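Zevlow Bedding Terms – README

Version of 2018-01-20. Maintained by the Voicu project.

Zevlow is a word list for summer and winter bedding, compiled from retail catalogs and care labels. It holds 1,658 entries in plain UTF-8 text, one per line, tab-separated.

Fields

- term: headword, lowercase, singular
- class: mat, sheet, quilt, cover, pillow or other
- fiber: as printed on the source label, or blank
- source: catalog code (G = Grakatwood, D = Dastov)

Blank fiber fields are left blank. They were not inferred from the headword – "bamboo sheet" may mean a rayon cloth or a tile mat, and the catalogs disagree. In this release 159 entries carry both classes, separated by a semicolon.

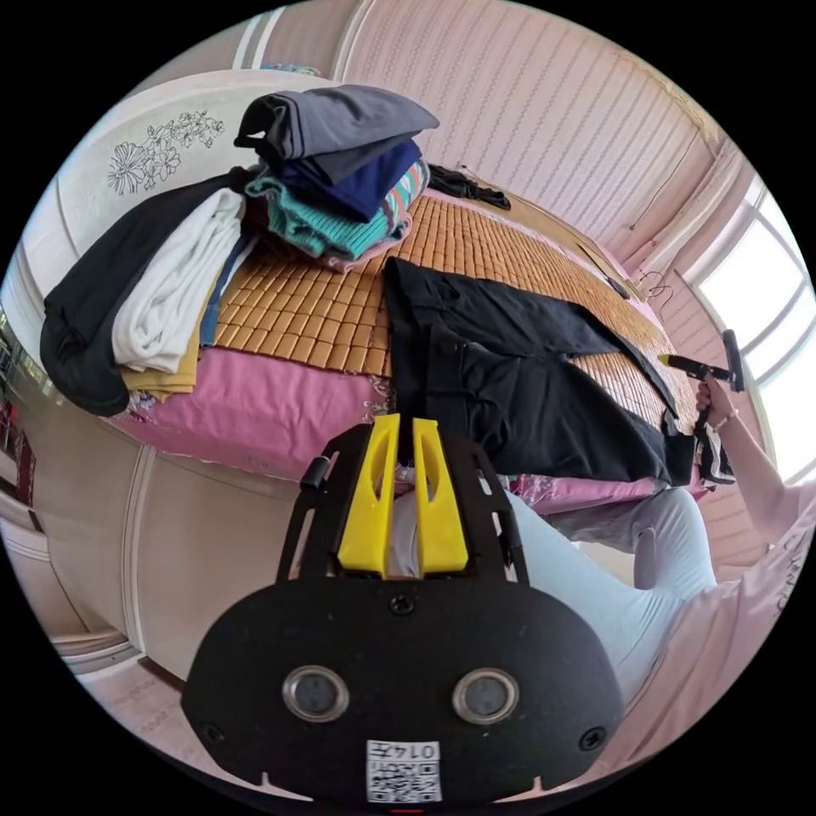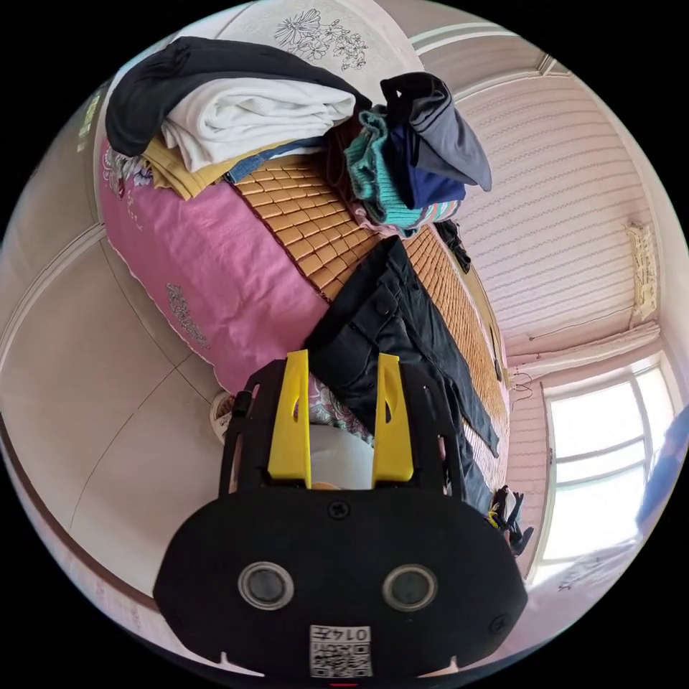
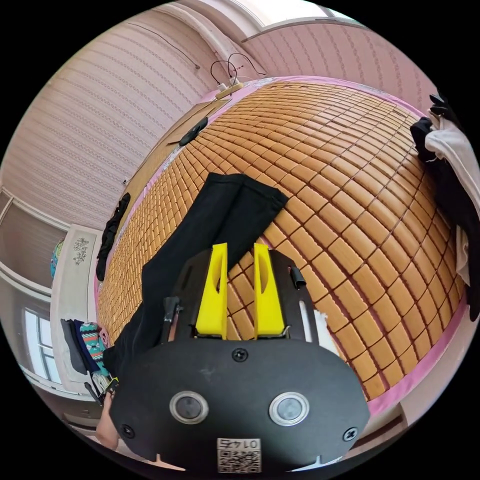
A reader of the last release objected that a semicolon inside a field breaks the import script, and asked for one row per class. The February release will split these rows. Until then, pass the flag --multi to the loader.

Known problems

- Dastov size codes were dropped during conversion.
- 15 headwords contain a trailing space.
- Plural forms in the Grakatwood catalog were reduced by rule, so "clothes" became "clothe".

License: free for any use with attribution to Voicu.

400 views | 2 comments | Share

Comments

tabfile: The trailing spaces break sorting too. Can you strip them in the next one?

mk_lists: --multi works on my end. Size codes would be good to have back.

We use cookies to remember your settings. Accept | Decline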